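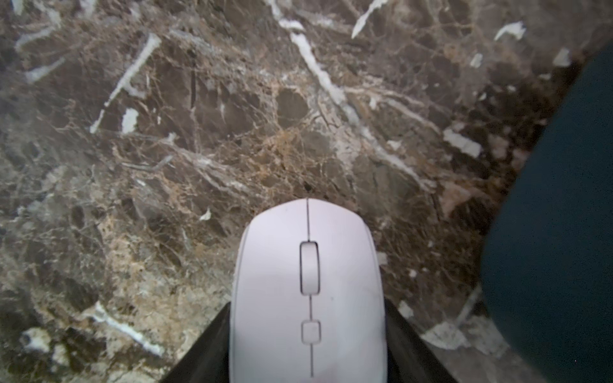
Attachment 1: mouse, white, on marble

Ticket: Route planner drops overnight stops when exporting to handheld
Product: Bivik Trip Planner (desktop)
Opened by: Obadia Bakilana
Handled by: Minttu Huttunen
Status: Closed, with workaround
February 2023

Obadia Bakilana wrote:
I'm walking from Venwood to Narkatmont with a tent, a stove and more optimism than my knees support. The route has 13 overnight stops. I spent an evening entering all of them. When I export to my handheld, I get the first stop, the last stop and a straight line between them, through a lake. I can't swim that far with a stove.

Things I have tried:
Exporting again.
Exporting again, but slower.
Reinstalling Bivik. It forgot my password and kept the lake.

Minttu Huttunen wrote:
Thank you, the lake is a nice touch. Could you tell me which export format you picked, and whether the stops have notes attached? Long notes have caused trouble before.

Obadia Bakilana wrote:
The format is "Standard," as I consider myself a standard person. Yes, there are notes. The one for the Lappalainen campground is longish. It covers the water tap, the ferry times, the woman at the shop who closes early if she doesn't like the weather, and where to pitch if the wind is from the west.

Minttu Huttunen wrote:
I opened your file. The Lappalainen note runs to some 2000 characters. The handheld accepts 30. Bivik should shorten the note and warn you. What it does is throw out every stop between the two ends and say "Export complete." I've filed that as a bug.

For now:
Open the trip and choose Edit, then Notes.
Tick "Keep notes on desktop only."
Export as "Detailed" and leave "Simplify route" off.
Restart the handheld before you load the file.

Obadia Bakilana wrote:
All the stops are there now and the line goes around the lake, on what I'm told is a path. One more thing. Stop 2 shows up as "Camgrund." Is that the bug too?

Minttu Huttunen wrote:
That's how it's spelled in your file.

Obadia Bakilana wrote:
Noted. I've printed the Lappalainen note and put it in the bag with the tent pegs. You can close this.

Minttu Huttunen wrote:
Closing. The bug stays open under "Export, long notes." Good luck with the ferry.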